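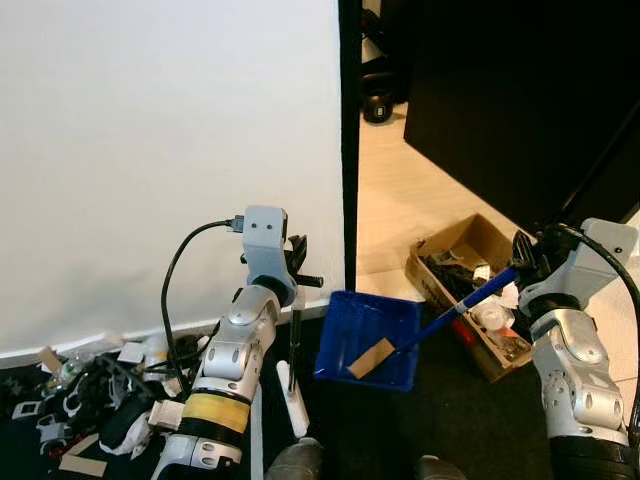

Long blue handle, blue plastic bin

14 shares | 3 comments

Selow 8x race binoculars: one season at the rail

I bought the Selow binoculars in January, before the jumping meetings at Mapplebeck, and I have used them on every race day until now. My old pair was heavy and I was often leaving it in the car.

The magnification is 8, and for me this is enough. At Mapplebeck the far side of the course is 900 metres from the cheap stand, and I can read the colours of the silks well when the light is good. At the 300 metre mark I can see which jockey is already pushing and which one is still sitting quietly. I tried a stronger pair in the shop, but my hands shake a little and the horses were jumping around in the picture.

The focus wheel is the weak point. It is stiff in cold weather, and with gloves I lost the leader two times in the same race at Flinderville. Because of this I now set it for the back straight before the start and do not touch it any more. For a five-furlong sprint it makes no difference, but in a long chase you will feel it.

The strap is wide and comfortable. The lens caps are too loose, and I have lost one somewhere in the Flinderville car park. Selow sells a new one, but only as a set of four.

I wear glasses and the eyecups fold down properly, so I see almost the full circle. The weight is 500 grams with the strap.

I would buy them again for this price, but I would first ask to turn the wheel with gloves on.

Score: 8 out of 10

3 comments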